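Trillel Folding Studio Easel: a long review of a short easel

2019-03-18

Reviewed by Marisol Sandoval

I have owned four easels. The first fell over and the second fell over onto me. The third is an oak H-frame the size of a guillotine, it lives in the back room, and I love it. The Trillel is the fourth, bought because I teach a still life class in a church hall twice a week and the oak one does not go up stairs.

The maker describes it as a "gallery-grade folding studio easel for the serious painter." I paid 108 dollars for it, with the canvas tray thrown in. Serious painters of my acquaintance generally spend that on one tube of cobalt violet and then cry in the car, so my hopes were modest.

Assembly took most of an evening. The instruction sheet has seven drawings and no words, and the fifth drawing shows a bolt that goes into a leg from the wrong side. Follow it and you will have an easel that can only be used by someone lying underneath. I took mine apart again and trusted my own judgment, which is how I ended up with one washer left over. It is in a jar. The easel has been standing up since September without it.

What I paint on it is mostly bones, shells and dead flowers, and lately hardware. The hardware is Leif Þorgeirsson's fault. He had the studio next to mine at the Bautista building and used to say that if the old Dutch painters were alive they would have dropped the lemons and gone straight to electronics, all that shine and all those tiny highlights. I thought this was the kind of thing people say at openings. Then I spent a winter trying to get the gray of a metal lid to sit properly against circuit-board green, and I take it back. It is harder than a lemon. 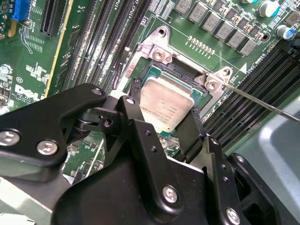 Dell motherboard with the processor in its socket. The green is harder than it looks.

Back to the easel. The mast is beech, nicely sanded, and goes up high enough for a canvas of decent size. Trillel claims it will hold anything up to 101 centimeters tall, and I had one exactly that tall on it for three weeks with no drama. The top clamp grips well. It grips so well that it leaves two little dents in the upper stretcher bar, so fold a rag in there if you sell your work to people who look at the backs of things. (They exist. One of them bought a large pelvis from me and asked about the staples.)

The tilt is where I start to grumble. There is a forward lean for pastels, and it works, and a backward lean for oils, and that works too, but getting from one to the other means loosening a wing nut behind the mast with your left hand while hugging the easel with your right. Do this in front of students and they will remember nothing else from the lesson.

The tray is shallow. Brushes roll off the front of it, and always the loaded one. I glued a strip of molding along the edge and the problem went away, though I do resent improving a thing I have just paid for.

Folded up, it is slim and fairly light, and the strap is comfortable. The strap is also attached at a point that makes the whole easel swing around and hit the person behind you on the stairs. Let them go first.

How does it compare? The Belero folding easel is cheaper and wobbles if you so much as think about a palette knife. The Waketti crank model is a beautiful object at 835 dollars, it goes up and down like a dentist's chair, and I borrowed one for a month and handed it back with real sorrow. If you have that kind of money and a ground floor, buy the Waketti. For a class, or a small apartment, or a second easel to keep the wet paintings off the sofa, the Trillel does the job.

I would buy it again, and I would throw away drawing number five before I opened the bag of bolts.

Good: steady, holds a large canvas, nice wood
Bad: the tray, the wing nut, the strap
Rating: 4 out of 5, with the missing point to be returned when the tray gets a lip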